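Quiénes somos

2024-06-20 | Por Lu

Hola, soy Lu, y si has llegado hasta esta página seguramente es porque alguien te ha dicho que aquí se aprende a conservar. A conservar comida, se entiende: mermeladas, encurtidos, chucrut, fruta seca, tomate embotado... ¡todo lo que quepa en un tarro! La escuela se llama Clondby y lleva abierta desde un mes de marzo muy lluvioso en el que a mí me pareció una idea estupenda dejar la oficina y alquilar un local con goteras.

El nombre no significa nada, por cierto. Me lo preguntan en todos los cursos. Salió de un juego de palabras de cuando era pequeña, me gustaba cómo sonaba y ahí se quedó (mi madre quería que se llamara "La Despensa", y todavía me lo recuerda en las comidas familiares).

Empecé dando clase en mi cocina, con dos fogones y una olla que pesaba más que yo. Cabíamos muy justas y acabábamos todas oliendo a vinagre, pero aquellas tardes me convencieron de que había ganas de aprender estas cosas. Mi abuela hacía membrillo para medio pueblo y jamás apuntó una receta, así que cuando quise repetirlo me tocó equivocarme mucho. Quemé azúcar, rompí tarros, hice una mermelada de higos que hubo que sacar con cincel. De todo eso salió mi primer cuaderno, que sigue en la estantería de la entrada por si quieres echarle un vistazo; las páginas pegadas son las buenas.

Ahora tenemos dos aulas. La grande es la de Gorkach, el curso largo de fermentados, que dura toda la temporada y es el que más lista de espera tiene. La pequeña la usamos para Drokier, que son talleres sueltos de fruta: vienes una tarde, eliges lo que haya de temporada y te llevas a casa lo que has preparado. Cada taller de Drokier cuesta 60 euros con los tarros incluidos, y el delantal te lo prestamos nosotras, aunque si tienes uno al que le has cogido cariño, tráelo.

En la biblioteca de la escuela hay 367 recetas escritas a mano. Las hemos ido recogiendo entre alumnas, vecinos y gente que pasaba por la puerta y se acordaba de lo que hacía su tía con las ciruelas. Algunas son malísimas, lo digo con todo el amor, y las guardamos igual. Hay una de pepinillos con anís que yo no recomiendo a nadie y que tiene sus defensoras.

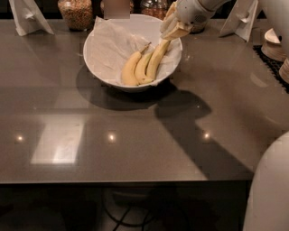
Otra cosa que me preguntáis mucho es si hace falta saber cocinar. ¡Para nada! Hemos tenido gente que no había hervido un huevo en su vida y que ahora regala chutney por Navidad. Lo que sí pido es paciencia, porque el chucrut va a su ritmo y no hay forma de meterle prisa, y que me hagáis caso con la limpieza de los tarros. Ahí me pongo pesada, lo sé, y me voy a seguir poniendo.

Compramos la fruta a productores de la zona y muchas veces nos llevamos la fea, la que tiene golpes pequeños o un tamaño raro. Para compota va de maravilla. Si tienes un árbol que da más de lo que puedes comer, escríbenos y lo hablamos; el año pasado nos llegaron así unos albaricoques buenísimos que acabaron en el curso de confituras.

Para apuntarte pásate por la escuela cualquier tarde o déjanos un mensaje. Contesto yo, a veces con las manos pringosas y un poco tarde, pero contesto.

Comentarios

membrillera77: Hice el taller de fruta en marzo y repetí al mes siguiente. Lo de los tarros es verdad, se pone pesadísima, jaja. Pero no se me ha estropeado ni uno.

Tomás_huerto: ¿Aceptáis caquis? Tengo un árbol que en otoño no da tregua.

Lu: ¡Sí, por favor! Avísame cuando empiecen a ponerse naranjas y vamos con cajas.

anonima: Yo soy de las defensoras de los pepinillos con anís. A mucha honra.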